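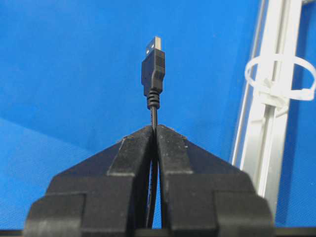

Right, the Great Cable Cull has begun and I am live posting it because otherwise I will wander off and make toast. Background for anyone new: we have a drawer. It is the second one down in the hall and it has been The Cable Drawer since we moved in. Every black lead in it looks the same until you get to the business end, so I'm starting with the easy family, your plain black USB ones with the ordinary full-size USB-A plug and that ribbed collar just underneath where it meets the cable. Look at the collar first! If the ribs are all sitting neatly one on top of the other I carry on to the next test, and if they've split it goes straight in the bye-bye bag.

Posted 20th December
By Cupboard Under the Stairs

2/ Yes I know it's the week of Christmas and I should be wrapping. My sister-in-law is coming to stay and asked if we had "a spare charger", and I opened the drawer and it only opened halfway. Something was wedged at the back. I had to get a wooden spoon in there.

3/ It was a multi-plug. The wedged thing. We have been looking for that multi-plug since August.

4/ So the whole lot is now tipped out on the bed in the spare room, which means I have to finish today or she'll be sleeping under it. I recommend this as a method, it's very motivating.

5/ Piles so far: USB, anything with a mains plug on it, telly things, headphones, and a pile I'm calling Qian because that's what is printed on all of them and I have no memory of owning anything by Qian. Five little power adaptors! All Qian! Were we sponsored??

6/ Someone has asked how I test them. Very scientific. There's an old bedside lamp with a USB socket in the base, I plug the lead in there and put my phone or the old tablet or the bike light on the other end depending on what fits. If it starts charging I give the lead a wiggle at both ends. If it drops out when I wiggle it, bag.

7/ You do have to let go of the thought that you'll fix them one day. I've got a roll of electrical tape in this very drawer that I bought for mending leads and it still has the wrapper on.

8/ Small win: I have found the charging lead for the beard trimmer. Larger loss: we got rid of the beard trimmer in the summer because we couldn't find the lead.

9/ OK storage talk, as this is what most of you are here for. I've had a Jollska box sitting flat-packed behind the wardrobe for ages, the one with the cardboard dividers. It was going to be for Christmas baubles but the baubles have gone back to living in their carrier bag and seem happy. The dividers make 20 little squares and each square takes one lead if you coil it loosely.

10/ LOOSELY. I used to wind mine round my hand as tight as they'd go and then tuck the end through, and you can tell exactly which ones I did because they've got a permanent kink by the plug. Big floppy loops now, the size of a saucer, then a bit of something round the middle.

11/ For the bit of something I've gone with those hook-and-loop strips off a roll. The Nornomik ones are nice but they come in lilac or mustard only, so the cables now look like they're off to a wedding.

12/ Bread bag ties also work. Elastic bands go sticky after a couple of years and leave a mark, I have peeled four off this morning and my fingers smell of old school pencil case.

13/ Labels! I've tried the flag kind and they catch on everything. What I'm doing this time is masking tape folded over the cable close to the USB-A plug, written on in biro BEFORE I fold it. Keep it off the ribbed part though, it needs to be able to bend.

14/ Labels so far say things like "camera (old)", "camera (older)", "kitchen speaker", "???" and "good one". There are three good ones. They are going in my bedside table and I shan't be telling the household.

15/ Tea break. Had a mince pie standing up. Came back and the cat was in the telly pile.

16/ A few people asking where the dead ones go. Please don't put them in the kitchen bin. Our tip has a skip for small electricals and takes cables in it, and some of the bigger shops have a box by the door. I weighed my bag on the kitchen scales because I'm that sort of person and it came to 1,336 grams. Of cable! That didn't work!

17/ Also binned: 1 x phone case for a phone none of us has had, a remote with no back, and the instructions for a Vonow doorbell in eleven languages. We've got a knocker.

18/ Telly pile done. Kept one of each sort of lead and a spare aerial cable as it's really long and I'm weak.

19/ The mains pile took forever as nothing says what it belongs to. If you buy a thing with a chunky power brick, write the name of the thing on the brick the day you get it. I've used a silver pen. It looks quite smart, like a tiny trophy.

20/ Drawer wiped out, box in, and it SHUTS. Multi-plug is at the front. Sister-in-law gets the "kitchen speaker" lead and will be grateful.

21/ I've just found another bag of cables in the wardrobe.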